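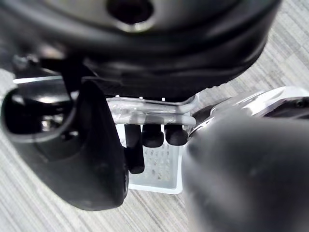 Gamage's complaint, lodged in March and repeated at intervals since, was that a wrist camera spends most of its working life looking at the gripper it is supposed to be helping. We set out to prove him wrong and have the numbers to show we did not.

Figure 4. Wrist view with a clear plastic bar between the fingers. The nearer finger, at right, is well out of focus.

4.3 Self-occlusion in the wrist view

We compared two finger sets, the Clumix and the Pima, on the same arm and with the same Grewal controller. Each pair made 300 grasp attempts on clear parts. The Pima closed on its target in 293 of them. The Clumix did worse, mostly on parts it could not see past its own fingers, and we spent 6 days adjusting the mount before accepting that fingers have to go somewhere.

Transparent parts make matters worse. In Figure 4 the bar shows up mainly as white and gray reflections along its edges, and the Hananlow segmenter, trained on 1342 hand-labeled views, has a fondness for reflections of every kind. It labeled bright metal on the gripper as a graspable part often enough that we added a fixed mask over the hardware. The mask also hides any target unlucky enough to sit behind it, a trade we return to in Section 5.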